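Unit 4: Packing Small Electronics for Resale
Handout for the bench session, Pevulier Repair and Reuse Course

Welcome to my favorite unit! You've spent weeks learning to test, grade and clean used phones, and now we get to the part the buyer sees first. A good pack-out is quick once your hands know it, and it's a real pleasure to slide a lid down on a box where everything sits right.

Before you come in, please reread your grading notes from Unit 3. You'll need the grade sheet for your phone at the bench, along with the stock number you were given in March.

4.1 Setting up the bench

Start with a clear surface. Wipe it down, let it dry, and run a palm over it to feel for grit (one grain of sand under a glass back will undo all your nice polishing). If two tables are pushed together, keep your work on one side of the join. Small screws and SIM trays love a seam, and I've spent more of my life than I'd like fishing them out with a strip of card.

Keep tools and tape toward the back, with the handles where you can get at them. The space directly in front of you belongs to the phone and its box. I call this the landing zone, and you'll hear me say it a lot! 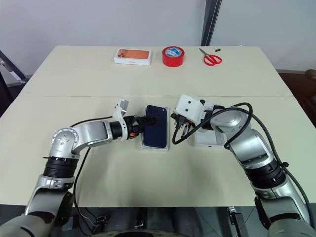 Fig. 4.1. Phone face down on a white box, with tape, scissors and a second box toward the back of the table.

Notice how much can be checked in that position. With the phone face down, the whole back is available for a last look, camera module included. Tilt your head and let the light rake across it. Fingerprints show up beautifully on dark finishes, so have your cloth ready.

Resting the phone on the closed box also gives you a size check. You want box showing on every side. If the phone hangs over an edge, you've picked up the wrong box, and it's much better to find out now than after the label is on.

4.2 Matching phone and box

Boxes get swapped all the time in a busy shop. Check three places:

Lid picture. Model and color should agree with the phone. An orange phone on the lid and a blue one inside will come straight back to you as a return.
Small print on the box. Read it properly, under the lamp, with the grade sheet beside you.
Phone settings. Compare the serial number with the one on the box label, digit by digit, out loud if it helps.

If the original box is missing, use a plain Baneo sleeve in the right size and write "replacement box" on the sheet. Buyers are perfectly happy with a plain box when they've been told about it.

4.3 Loading and closing

Power the phone down fully. Put a fresh film on the screen, then lower the phone into the tray with both hands. Accessories go underneath. Let the lid sink under its own weight; if you have to push, something is sitting too high, so lift it off and look again.

Cut two strips of tape with scissors, never by tearing, and fold one end of each back on itself to make a tab. Colored tape is great for the outer carton because you can tell at a glance if it has been opened. Keep it off the retail box completely. It lifts the print when it's peeled, and a clean lid is worth money!

4.4 Practice and marking

You'll pack 11 phones in 35 minutes, using units from the Grukska training stock. Speed comes by itself, so go gently on the first few. Each pack is marked out of 20: match, cleanliness, fit, closure and paperwork, four points apiece.

Bring your own lint-free cloth. Film, tape and Husar outer cartons are on the shelf by the door.

Reading for next time: Unit 5, Batteries in Transit, sections 5.1 and 5.2.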